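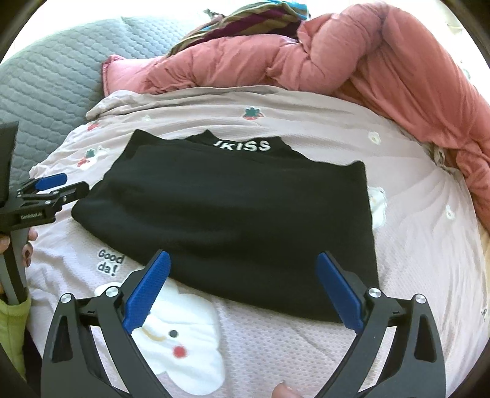 Black top with KISS on it, folded on a pink bedspread.

How do shops get into your inbox?

A quick guide to marketing emails, for ages 8 to 11

Ever looked over a grown-up's shoulder while they check their email? Loads of it isn't from people they know. Shops. Pizza places. Somewhere they bought one pair of wellies from, ages ago. SALE. LAST CHANCE. WE MISS YOU.

Who writes all that? How does it get sent? And does the welly shop really miss your dad? Let's go.

What is a marketing email?

Marketing means telling people about something so they might buy it. Posters are marketing. So are adverts before a film. A marketing email is the same sort of thing, only it lands in an inbox.

When a shop sends one out regularly, say once a month, it often gets called a newsletter. Bit of news, bit of selling. Sometimes a recipe or a puzzle so you don't delete it straight away.

Meet Prullow

Prullow is a small shop that sells socks. Stripy ones, spotty ones, ones with toes. Joon-young Do runs it and he also writes the newsletter, usually at 6 in the morning before the parcels need packing.

His list has 4,000 people on it. If he wrote to each of them one by one he would be at it all year and there'd be no socks posted. So he writes one email and a computer program sends out 4,000 copies. The program he uses is called Farkora. There are lots of others that do the same job.

What is a mailing list?

A big table, that's all. One row for each person. In each row there's an email address, maybe a first name, maybe what they bought last time.

You get on the list by signing up. There might be a box on the website that says "Send me news" and you tick it. In the UK there are rules about this. Mostly a shop needs to ask first, though it can sometimes email people who have already bought something, as long as it gave them an easy way to say no. Buying a list of strangers and emailing the lot of them? Not a good idea. Very good way to get people cross, and it can break the rules too.

How does it know your name?

Here's the trick. Joon-young doesn't type "Hello Mia". He types "Hello" and then a special tag, which is a sort of gap with a label on it. The label says FIRST NAME. When the program sends the email it looks along each row of the table, finds the name and drops it in the gap. Mia's copy says Hello Mia. Omar's says Hello Omar.

If the row has no name in it, things go wrong. You might get "Hello FIRST NAME" or just "Hello ," with a lonely comma. Have a look, some shops still get caught out by this.

Why does it always look the same?

Because of a template. A template is a page with the boring bits already done. Logo at the top, colours picked, a space for a picture, a space for words, shop address at the bottom. Each month Joon-young only fills in the spaces.

It's like a birthday card you buy with the "Happy Birthday" already printed. You just add the name and the message.

Underneath, the template is made of code. Mostly a kind called HTML, same stuff web pages are made from. Emails are fussier than web pages though. What looks lovely on a laptop can look squashed on a phone, so the person who makes the template has to test it on lots of diffrent screens. Big ones, tiny ones, old ones.

The subject line

That's the short bit you see before you open the email. Very important! If it's dull, in the bin it goes.

Last June Joon-young had 3 ideas:

New socks are here
Your feet will thank you
Guess what has toes?

He couldn't choose. So he did a test. He sent the first one to 200 people, the second to a different 200 and the third to another 200. Then he waited till teatime to see which got opened most. The toes one won. Everybody else on the list got that one.

This is called a split test. You could try it yourself with jokes. Tell one joke to half your class and another joke to the other half, and see who laughs more. (Ask your teacher first.)

How does he know who opened it?

Good question, and a lot of grown-ups don't know the answer. Many marketing emails have a teeny tiny picture hidden in them. Too small to see. When you open the email, your computer asks the shop's program for that picture, and the program makes a note - opened!

It's not perfect. Some email apps block the tiny picture, and some fetch it by themselves even if you never looked. So the number is a bit of a guess. Clicks are better. If someone presses the link to the toe socks, the program can count that too.

Some people don't like being counted. Fair enough. There's usually a setting in the email app to switch off pictures.

Getting off the list

Look right at the bottom of a marketing email. Small writing. There should be a word there, "unsubscribe". It means stop sending me these. Press it and the shop has to take you off.

Careful though. If an email looks odd, or comes from someone you've never heard of, don't press anything at all. Not even unsubscribe. Show a grown-up. It might be spam, which is email nobody asked for, and some spam is sent by people trying to trick you.

So does the welly shop miss your dad?

No, sorry. The program spotted that he hasn't bought anything for a while and sent out the "we miss you" email by itself. That's called an automatic email. Somebody wrote the words once, and now the program posts it whenever the time comes. Birthday emails work the same way.

Have a go

Invent a shop. It can sell anything. Ours was Wolero, which sells hats for dogs. Now get a sheet of paper and make a template: name at the top, box for a drawing, room for four or five lines, and "unsubscribe" in small letters at the bottom. Photocopy it. Fill one in for each person in your family and put their name in the gap. Try two subject lines and see wich one gets opened first.

Words to know

Inbox - where your emails arrive
Mailing list - the table of people who get the newsletter
Template - a page with spaces ready to fill in
Subject line - the short bit you read first
Split test - trying different versions to see which does best
Unsubscribe - stop getting the emails
Spam - email you didn't ask for and don't want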